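Home | Articles | Opinion | Archive | Contact

What the packing bench loses when the hand becomes the unit of measure

Nanami Okabe

Bretar packs mixed snack boxes for mail order. Until January the work at its Cornley site was paid by the hour and checked by the box. A packer put the items in, a second packer weighed the box, and the supervisor read the error sheet at the end of the shift. The sheet recorded wrong items, crushed items and short boxes. It did not record how a person picked anything up.

Now part of the shift goes to demonstration work. The packer holds a gripper by hand and does the same job through it: take one item from the pile, put it in the carton, repeat. The recordings are used to train the software, Futora, which is meant to run a packing arm later. A session is 1,000 picks. A packer does 2 sessions a shift, with a break between them.

My view is that this is skilled work and is being graded as unskilled work. The job sheet lists it under "general handling," the same grade as breaking down cartons. Etenesh Moges has packed for 11 years and can tell by touch which wrappers will slide and which will fold. With the tool she has to put that judgment into the angle of approach and the width of the opening. A new starter can learn the trigger in an hour. Learning where to close on a soft packet takes much longer, and it is this second part that the software is being trained on.

There is a cost as well. Packing by hand uses both hands and permits a rhythm. The tool takes one item at a time and loads the wrist. Kam-wah Kan asked for a limit of four hours a day on it and was told that no limit applied, the tool being classed as a hand tool of ordinary weight. Weight is the wrong measure. The load comes from holding the wrist steady while the fingers close, over and over.

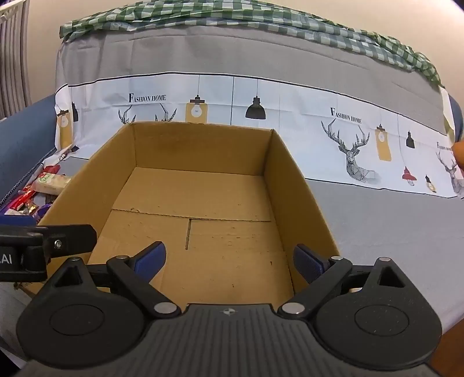
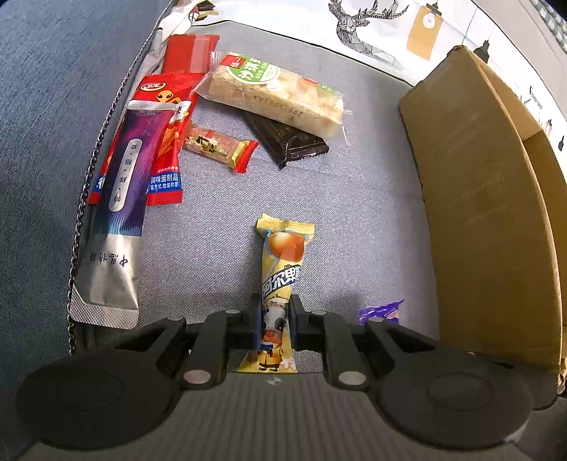

Page last changed: April 4, 2020

Consider what a single candy requires. A lollipop wrapper has a crimped seal at the top and a narrow body under it. The jaws can close on either, and the choice affects how the piece hangs on the way to the carton. Multiply that by every shape in a mixed pile and the result is a body of knowledge with a market price. Bretar pays for it at the rate for general handling.

I would change the grade first, then set the limit Kan asked for, and then put in writing what happens to the packing posts once the arm is running. So-ying Liu, who plans the shifts, says the third point is not hers to answer. It should be put to whoever signed the Futora contract.

Related items
Piece rates and the error sheet
Wrist load in light assembly
Pin-yu Chiu: Who owns a demonstration?
The Mok warehouse after the conveyor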